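Winter rye before soybeans - when to kill it?

Omolara Osagie
Aug 12, 2021

Planning ahead for fall. We have 12 acres on the low side of the farm that washes every spring and I want rye on it after corn silage comes off. Never done a cover crop before, my dad never did either. Going to beans next year.

What I can't figure out is when to kill it. Extension sheet says ten days ahead of planting, the guy at Pereyra says plant right into it green and spray after. Soil is heavy clay loam, stays wet. Have a no-till drill, no roller. Also is it ok to drill rye as late as October or is that too late to bother? Seed is already paid for so please dont tell me to use oats.

Garnex

October is fine for rye. It comes up in cold dirt when nothing else will. Go heavier on seed if you're late, you won't get much tillering.

On killing it - wet clay I would let it grow. Living rye pulls water out. Kill it early on that ground in a wet spring and you get a dead mat laying there holding the moisture in, and then your drill slot won't close. Ask me how I know. We planted green 2 years running and both times the ground under the rye carried the tractor better than the bare field across the road. 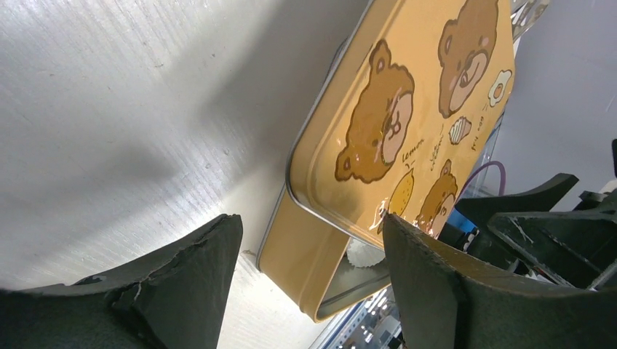

The other side of it is a dry spring. Then the rye takes water your beans need, so you have to be willing to change the plan and spray early. Watch the forecast in April and dont get stubborn. Check the closing wheels too, first pass get off and dig for seed. Slugs can be bad in heavy residue, walk it every few days untill the beans have a couple true leaves.

Make sure its beans and not corn. Corn right behind rye is a whole different deal with the nitrogen.

Fisesetti

we spray at knee high every year no matter what, never had a problem. green planting is a fad imo

whatever you do dont let it go to seed, you'll have rye in your wheat forever. and check with crop insurance before you plant green, they have rules on termination dates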